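Clarkton Ground - Match Day Safety Checklist with Comments
Home match against Astitz, inspection made Tue 1 June

The inspection was made in the morning, before the gates open for the teams. Each point has a result and, where it is needed, a comment. Points marked OPEN must be closed before kick-off or passed to the referee.

PITCH

1. Playing surface free of holes, stones and glass - OK
Comment: Near the north penalty area the grass is thin, but the ground is firm. I walked across it two times in studded shoes and did not slip.

2. Sprinkler heads below grass level - OPEN
Comment: The head behind the south corner flag stands too high. A player who goes for a ball there can catch the foot on it. It must be pushed down or covered with the rubber cap.

3. Line marking complete and without lime - OK
Comment: Water paint only. The center circle was repainted and is dry.

4. Goals anchored, both ends - OK
Comment: I pulled each goal forward by the crossbar with full weight and it did not move. The youth goals are chained to the fence on the east side. Please do not open the chain during the match, also not for warming up.

5. Goal nets, hooks and pegs - OK with remark
Comment: Two hooks on the left post of the south goal are metal. They were accepted last season, but the league wants plastic ones from July.

6. Corner flags at correct height, flexible - OK

7. Distance from touchline to fence - OK
Comment: The advertising boards of Naidu stood too near to the line by the dugouts. They are moved back now and the sharp corner has foam on it.

STANDS AND SPECTATORS

8. Seats fixed, no broken plastic - OPEN
Comment: The main stand has 228 seats. In row 7 the last seat by the stairs is loose on one bolt. Tape it off if there is no time for a repair.

9. Stairs and handrails - OK
Comment: The handrail on the away side was painted and is still a little sticky. It is not dangerous, but visitors will complain.

10. Emergency gates open from inside without a key - OK
Comment: Both gates tested. The west gate needs a strong push. I put oil on the hinge and it goes better.

11. Away section separated - OK
Comment: Astitz has asked for 50 tickets. The section is large enough, and the tape is already in place.
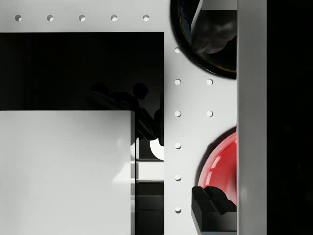 12. Walkway behind the away section free - OPEN
Comment: Some 36 crates from the drinks delivery are standing there. The kiosk was informed and promised to take them inside before noon.

FIRST AID AND ROOMS

13. Stretcher and first aid bag by the home dugout - OK
Comment: The cold packs are new. The scissors were missing and I took a pair from the office.

14. Defibrillator, battery light green - OK

15. Ambulance access from the Jivia parking lot - OK with remark
Comment: The barrier was up at the time of the check. The parking steward must keep the key with him the whole match - last time it was lying in the clubhouse.

16. Dressing rooms, floor and showers - OK
Comment: Water in the away shower runs off slowly. A mat is put in front.

17. Floodlights, all lamps - NOT CHECKED
Comment: Afternoon kick-off, so they are not needed.

Open points at the end of inspection: 2, 8, 12. Second walk one hour before kick-off, same route, starting from the south goal.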